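Home | Stations | Checklists | Contact
Print this page | E-mail this page

Hand-Held Gripper Check, Ranberg Floor
Checked by Olesia Hrytsenko, July 24, 2019

Before recording

1. Finger pads tight, no splits. OK.
2. Marker cube flat and clean on all sides. OK, one smudge wiped off.
3. Lens clear. OK.
4. Cable sleeve not frayed and not pulled tight over the body. Watch this one on cloth tasks.

Cloth tasks

5. Keep fabric out of the body opening unless the task sheet calls for it. The red piece went well down past the rim, with the cable running behind it. Check for threads before the next take.

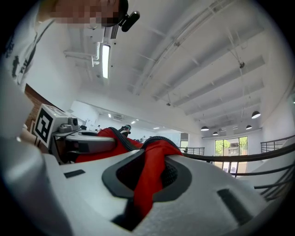 6. Walkway and railing

Nothing hung on the rails. No spare cables on the floor. OK.

7. Count

932 takes kept for the Moroz set, 386 of them cloth. Takes with a covered marker go in the reject folder. Do not trim them.

Comments (2)

Otis Benavides: Can item 4 say which side the cable should sit on? We do it differently at Fladen.

Nadiia Kostiuk: Left side in, slack at the top. I'll ask Olesia to add it.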